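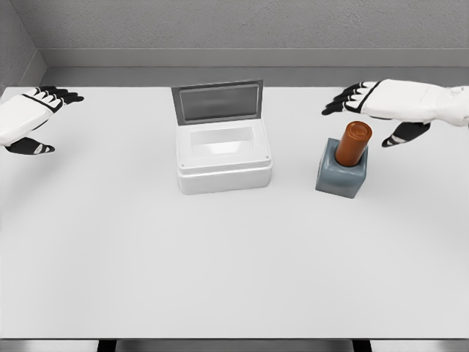
Simulator view: both hands, the open box and the peg in its holder

Which demo should I try first at the Jirkum open day?
I'm going on 10 December 2021 with my dad and I can't wait! There's a simulated table with two robot hands that visitors can have a go at. Is it hard to pick up? Do you have to book?

Krishnamoorthy Rai
Go straight to the simulator, it's brilliant. I went in March and got 60 seconds a turn, then queued again for another – and another! Start with the right hand, the peg is much nearer to it. Go gently with the thumb, I kept shoving the holder along the table. No booking when I went, just a slip from the Iser desk.

Wichai Thongdee
Seconded. Lid on the box is fun too. Get there early, my slip was number 122.

Usmani
is there parking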